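December, before bed

I want to write down the swimming lesson while I still have it in my arms. My hair smells of the pool even after washing, and the pillow will smell of it too, but I don't mind so much.

When I was a child in Stivar we had the river, and the river was forbidden. My mother said it so many times that I still hear it in her voice, with the finger up. The boys went anyway. The girls stood on the bank and held the shirts. So I came to this age, to another country, without knowing how to put my face under water, and for years I said to people that I simply don't like swimming. It is easy to say this. They believe it right away and offer you a towel and a magazine.

Beca Howells did not believe it. She teaches the adult beginners at the Irgate pool, and when I told her on the telephone that I do not like swimming she asked me, "Don't like it or don't know how?" I was quiet for so long that she thought the line was broken. 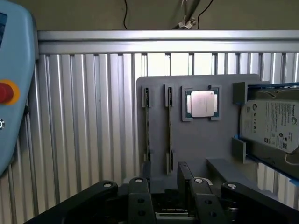 The bus was late this evening and I almost turned around and went home. It was raining sideways and I had a good excuse. I had already prepared the sentence in English that I would write to her. Then the bus came, and I felt foolish to stand there at the stop and not get on it, so I got on.

Meenakshi was in the changing room before me. She had bought a new cap from Egger, dark green, and she could not get it over her hair, and I had to pull from behind while she held the front. We laughed so much that a lady with a small child looked at us. I like Meenakshi more every week. She is afraid of the deep end and I am afraid of breathing, so between us there is one complete swimmer.

Beca started us at the wall, as always. Face in, bubbles out, face to the side. I have done this in the bathtub at home and in the sink, and once, I am ashamed to write it, in a large salad bowl. At home I can do it. In the pool the water makes a noise in my ears and I forget which side is the air. The first time tonight I swallowed a lot and came up coughing. Beca waited. She never says "don't worry," and I am grateful for it. She said, "Blow out longer than you want to."

I tried to blow out longer than I wanted to. It is a very strange feeling, to give away all the air before you know if there will be more. But when I turned my head the breath came in alone, without my pulling at it. I did it again. I did it all the way across the shallow end, with the float in front of me, and Meenakshi clapped with wet hands.
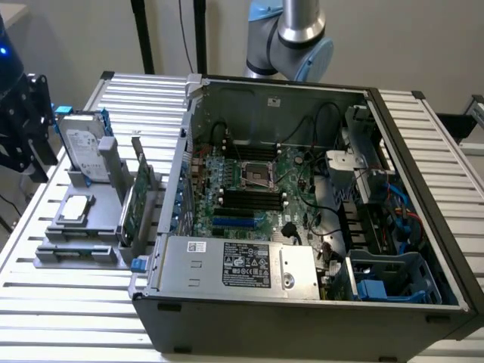

Afterward we sat on the bench by the drinks machine with our coats on. Meenakshi told me that her father swam in the sea every morning until he was old, and that he threw her in from a boat when she was small, because he thought children know by nature. She did not know by nature. She told it as a funny story, but she was folding the cap smaller and smaller in her lap. I told her about the shirts on the riverbank. I think it is the first time I have told it to someone here. She asked what happened to the boys, and I had to say that nothing happened, they all became good swimmers.

The lesson is 40 minutes and it costs less than the lunch I buy when I forget my lunch. I must remember this when I start to calculate. There are two lessons left before the holidays, and then a new course begins in which, Beca says, we will put the float away. She says some people from the last course now swim 200 meters without stopping. I nodded as if this was a normal number.

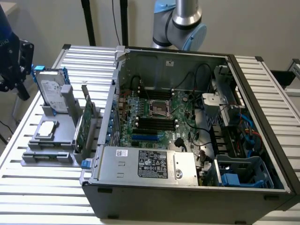
My trouble is still the left side. When I turn to the right to breathe, everything is in order, but to the left my neck becomes wood and my legs sink. Beca says the body is missing one small piece of trust there and the rest is fine, and I thought of the Dell computer lying on its side on the slatted table, with the cables and the memory slots all there and the bracket open in the middle with no processor in it. That is my left side exactly! I did not say it to Beca, because I would have needed too long to explain it in English with water in my nose.

I should also write that my shoulder hurts. I put the Brumanex on it, the one which smells of menthol, and now I smell of menthol and chlorine together and the cat has gone to sleep in the kitchen.

I have not told my mother about the lessons. I wanted to tell her tonight, I even had the phone in my hand, but she started to speak about the neighbor's roof and the price of walnuts, and then she was tired. Maybe I will wait until the float is gone. Or I will tell her in the spring, when we visit, and we can walk down to the river together and she can hold my shirt.

Tomorrow: dry the swimsuit properly, not on the chair. Return Meenakshi's comb. Practice to the left, in the bathtub.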